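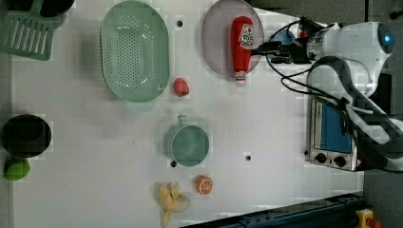

4 min read

12 shares

How to Read a Gas Producer's Quarterly Report

Quarterly reports from small gas producers tend to lead with whatever went up. If you hold shares, or are thinking of buying some, it helps to go through the report in the same order every time. Set aside 30 minutes and have last year's report for the same quarter open next to it.

1. Find the sales volume first. Skip the headline revenue figure for now. Look for a table called "operating summary" or "production and sales." Write down the volume sold and the average price received.

2. Compare it with the same quarter a year ago. Gas demand is seasonal in most markets, so winter against summer tells you very little.

3. Split price from volume. Say a producer called Bremix sold 800 units last year and 800 this year, and revenue still rose. All of that gain came from price. If prices fall back, so will revenue.

4. Check the hedges. These are usually in the notes, under "derivatives" or "risk management." A company that has locked in its selling price for the next 12 months won't gain much from a price jump -- and won't lose much from a drop.

5. Read the cash flow statement. Look at cash from operations, then subtract capital spending. A producer drilling new wells will often show a negative number. Check how it plans to cover the gap: debt, new shares or cash on hand.

6. Look at start dates. Go back through older reports and note when each project was supposed to begin. If the Skundedcombe plant was due in August and the new report says "early next year," write down both dates.

7. Look for one-time items. Asset sales, insurance payments and tax credits can all lift profit for a single quarter. Take them out before you compare.

Keep your notes in one spreadsheet, with a row for each quarter. After four rows you will have a full year to work from.

395 views

3 comments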